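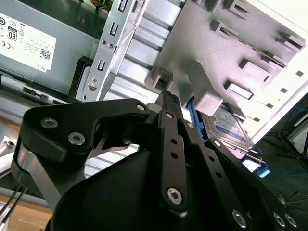

**Desktop shuts off under load after moving to a new office. Power supply or heat?**

Posted by Adelmo Benedetti, 10 March 2021

I am responsible for a small number of desktop computers at a regional land records office. One of them, a Cernel tower used for scanning and indexing, has begun to shut off without warning. There is no error message and no blue screen. The machine loses power as if the cord had been pulled, and it will not start again for several minutes.

The shutdowns occur only when the indexing software is processing a large batch. The computer will remain on all day if it is used for e-mail and forms. The problem was first reported after our department moved to the second floor in October. The machine was transported by the building contractor, and I was not present.

The following steps have been completed:

- The power cord was replaced.
- The computer was connected directly to a wall outlet, without the Plola surge strip.
- Windows updates and the manufacturer's BIOS update were installed.
- Both memory modules were removed and reseated. A memory test reported no errors after 4 passes.

The event log shows only Kernel-Power 41 entries. I am authorized to replace parts, but each purchase requires a written reason, and I would prefer to submit one request only. Is there a reliable way to determine whether the power supply or the cooling is at fault?

---

**northfield_it**

Event 41 records that the system restarted without shutting down properly. It does not identify the cause, and it should not be used to support a purchase.

The delay before the computer will start again is more useful. A processor that has reached its temperature limit will often refuse to start until it has cooled. Some power supplies behave in the same way after a protective shutdown, so the delay alone does not settle the matter.

Please install a monitoring utility that writes readings to a file and set it to record processor temperature and fan speed every 2 seconds. Run a large batch and allow the computer to shut off. After restarting, review the last lines of the file. If the processor temperature climbs steadily to the high nineties Celsius, the cooling should be examined first. If it is moderate at the last entry, test with a known good power supply of equal or greater rating.

Also compare the fan speed with the expected value. On a similar model in our inventory, the processor fan runs at 2370 rpm at idle and reaches 3000 rpm under load. A reading of zero generally indicates a failed fan or a loose connector.

Before opening the case, shut the computer down, unplug it, and hold the power button for several seconds. Check that the cooler sits level and that all of its mounting screws or pins are engaged. Coolers can work loose when a tower is carried on its side. If you remove the cooler, clean off the old thermal paste and apply new paste before refitting it. Under no circumstances should the power supply itself be opened.

---

**Hero_Costa**

Replace the power supply. It is nearly always the power supply.

---

**Adelmo Benedetti**

I thank both respondents. The log was recorded this morning. The final entry before the shutdown shows the processor at 98 degrees, and the fan speed appears normal. One corner pin of the cooler was not fully seated. I have ordered thermal paste and will refit the cooler when it arrives.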